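Should the council close Sisay Street to cars between the library and the market?

Posted in Imbridge Local Help – Streets and Transport

The council is asking residents what they think about closing Sisay Street to cars. I live on Karau Road, which runs parallel, and I have until the end of December to send in the form. I don't drive much and I like the idea of being able to walk to the market without waiting at two sets of lights. My worry is where the cars will go. Karau Road is narrow and has parking on both sides.

The leaflet says a count found 1,316 vehicles using the street in a day. It doesn't say how many of those were passing through and how many were stopping at the shops. Does anyone know if that figure exists? Also, has anyone read the part about Blue Badge parking? I couldn't follow it. My neighbour has a badge and uses the bays outside the chemist.

I have never filled in one of these before, so any advice on what to put in the comments box would help too.

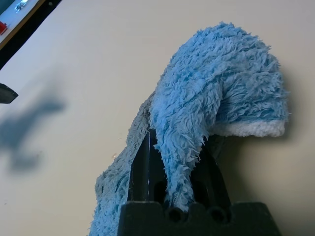
Lucie Hiebert

I went to the drop-in session at the library and asked about the traffic count. The officer said they did split it into through traffic and stopping traffic, but it is in the long report and not the leaflet. You can ask for a paper copy at the main desk. It's the second appendix, and it's dull, but the table you want is near the front of it.

On Blue Badges, the four bays outside the chemist would move round the corner to the library end. The plan has them 25 metres from where they are now. Whether that is acceptable depends on the person. For someone who can walk a short way it is probably fine. For someone who can't, it is a real loss, and your neighbour should say so on her own form. They have to record objections from badge holders separately, so one from her counts for more than you mentioning it on yours.

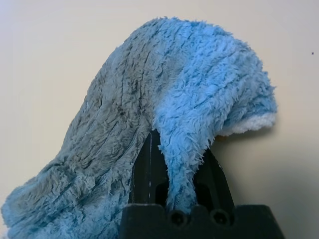 Deliveries would be allowed until 9 in the morning and again after the shops close. Buses would still go through, so it is not a full closure. I think the leaflet should have made that clearer, as half the people at the session thought the bus was being taken off.

For the comments box, keep to things you have seen yourself. "Cars mount the pavement on Karau Road when two vans meet" is useful to them. "It will be chaos" is not. Give the place and the time of day if you can. If you want something done about Karau Road, ask for it by name – one-way working, or a 20 limit, or parking on one side only. They told us that they can add measures on nearby streets at this stage, but it is much harder once the order has been made.

I'm in favour, for what it's worth. I push my mother's wheelchair down there and the pavement outside the bakery is too narrow to pass anyone.

marketend_pete

Waste of time filling it in. They've already decided. They did the same with Praltetti Square and the shops there still complain about it. Where are people meant to park? The car park behind the market has 100 spaces and is full by mid morning.

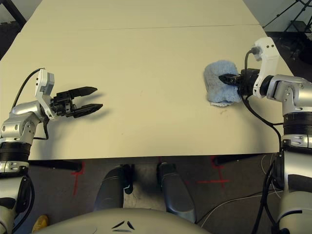 If they put the money into fixing the lights at the bottom of the hill you wouldn't need any of this. The green man comes on for a few seconds and then you wait ages for the next one. I have reported it twice and had one reply, which was to say it had been passed on to the county.

Anyway, say no if you live on Karau Road. You'll be the ones getting all the traffic.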